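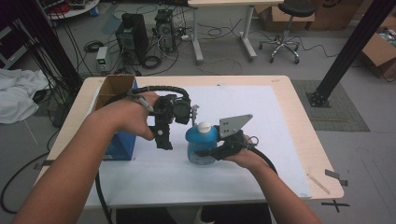

Figure 4.1 A plastic bottle with a cap and an open cardboard box: primary and secondary packaging.

Chapter 4
Packaging Materials and the Protection of Goods

4.1 Introduction

Packaging is the set of materials placed between a product and its surroundings from the point of filling to the point of use. It contains the product, limits the passage of gases, moisture and light, carries information, and takes up part of the energy of any shock or load met in transit. The cost of packaging must be weighed against the cost of the losses that would occur without it.

Chapter 3 dealt with the product and the ways in which it spoils or breaks. The present chapter deals with the materials used to delay or prevent this. Methods of filling and sealing are left to Chapter 5, and pallet patterns to Chapter 7.

4.2 Levels of packaging

Primary packaging is in direct contact with the product. Bottles, cans, pouches and tubes belong to this level. Any substance that moves from the wall of the pack into the contents does so here, and the choice of material is restricted by law where the contents are food or medicine.

Secondary packaging groups a number of primary packs. The usual form is a box of corrugated board, though shrink film and trays are also used.

Tertiary packaging allows secondary packs to be moved as a single load. It includes pallets, stretch film, corner posts and strapping.

The division is one of use, and the same material may appear at more than one level. A corrugated box holding a lamp is a primary pack; the same box holding 22 bottles is a secondary one. Some authors add a further level for the freight container – this book does not.

4.3 Properties of interest

4.3.1 Barrier properties

The rate at which a gas passes through a plastic wall depends on the area of the wall, its thickness, the difference in partial pressure across it, and the permeability of the material. For a given polymer, doubling the thickness halves the steady rate of flow. Glass and metal may be treated as complete barriers, in which case any exchange takes place at the closure.

Permeability rises with temperature. Values measured in a cool laboratory should not be applied to goods held in a hot warehouse without correction.

4.3.2 Strength under load

A box at the bottom of a stack carries the weight of all those above it. Consider a box that withstands 700 N in a short compression test. In a damp store, over several weeks, it will fail at a much lower load. Paper fibres take up water from the air and the board softens; it also creeps under steady load. A designer who allows 200 N for the working load in this case has used a safety factor of 3.5.

4.3.3 Closure

Most leaks occur at the closure and few through the wall. A screw cap seals by pressing a liner or a moulded ring against the rim of the neck. The force applied depends on the tightening torque, which falls in the hours after capping as the plastic relaxes. Torque should therefore be measured at a fixed interval after capping, and the interval recorded with the result.

4.4 Case material used in this chapter

Worked problems are based on a bottling plant at Ultness, which fills a cleaning fluid and sends it by road to a depot at Nudska. Box drawings follow the Hillex layout given in Appendix B. Losses on this route are calculated by the Jansen method, set out in Section 4.9 – readers who have met it in an earlier course may omit that section. Prices are those of February 2010 and have not been adjusted.

4.5 Glass

Glass is made by melting sand, soda ash and limestone, together with a proportion of broken glass known as cullet. Cullet melts at a lower temperature than the raw batch and reduces the fuel needed. Containers are formed in 2 stages. In the first, a gob of molten glass is shaped into a hollow blank with a finished neck; in the second, the blank is blown to its final form in a second mould.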